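Notes wk 3 — New religious movements and their own media

Reading for this one: handout packet pp. 3 to 18, plus the Bühler chapter. If you haven't got the packet, ask at the desk.

**Where we left off**

Last time: how outsiders write about small religious groups (news, court papers, ex-member memoirs). Today the other direction — what groups say about themselves, and who they say it to.

Two audiences, always mixed up:

- insiders (members, donors, kids raised in it)
- outsiders (neighbors, press, the city, possible converts)

Same magazine or film often does both jobs. Look for the seams. A word left unexplained = written for insiders. A word explained twice = somebody was worried about the press.

**Case: the Tundano Fellowship**

Small group, founded by Johanna Bühler, who also wrote the chapter you read. Peak membership 290. Main house in Tundano, second house at Kofler, opened in October with a big open day. Newsletter was called *Imitz* (after the hill, not a person — several of you got this wrong on the quiz).

What they put out:

- *Imitz*, monthly, mailed free
- a house tour film, 18 minutes
- radio talks, mostly lost

Print run of the open day issue was 3746. Compare with 290 members. So who was it for? Not a trick question, think about mailing lists.

**The tour film**

Starts at the gate, ends in the meeting hall. Kitchen gets more time than the hall. Why? Kitchens look ordinary. Groups accused of being strange show you soup. Watch for this in almost every tour film we screen, it's the most dependable move in the genre.

Also note who speaks. Bühler only at the very end, seated, no title on screen. Members talk first, first names only. Authority is held back so it feels bigger when it comes.

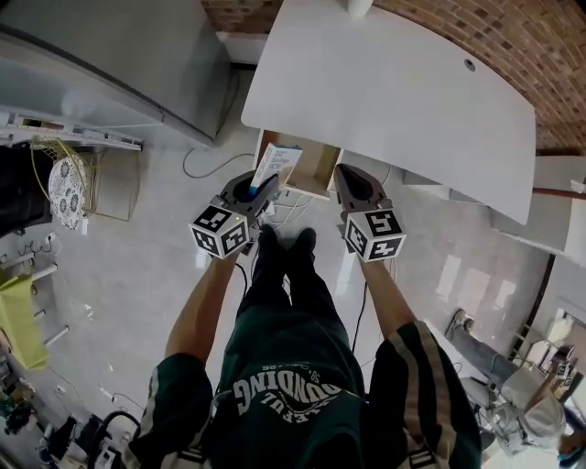
*Green jersey, two hand-held grippers.*

**Terms to know**

*Insider account* — made by the group or with its approval. Doesn't mean false. Doesn't mean complete ethier.

*Legitimation* — showing you deserve to be treated like any other religion. Common ways: old buildings, charity work, letters from officials, big numbers.

*Routinization* — Weber. What happens when the founder's personal pull gets turned into offices, rules, schedules. In *Imitz* you can date it pretty closely: the founder's letter moves from page 1 to page 3 and the calendar takes over the front.

*Sacred center* — the place members are supposed to travel to. Kofler was meant to be this. Members kept going to Tundano anyway. Come back to this in the pilgrimage week.

**Using this stuff as a source**

Don't throw it out as propoganda. Good evidence for what the group wanted to be seen as, what it was defending against, what it spent money on. Weak evidence for how members felt, how many left, what it cost to belong.

Check against: tax filings, local paper, building permits, letters. The Detia letters (copies in packet) are from a former member and are angry — still an interested party, read them the same careful way.

**For next time**

One page, typed. Pick any page of *Imitz* from the packet. Who is it talking to and how can you tell? Quote at least 3 phrases. No summary of the group's history please, I have read it.

Film screening at 4 pm, same room.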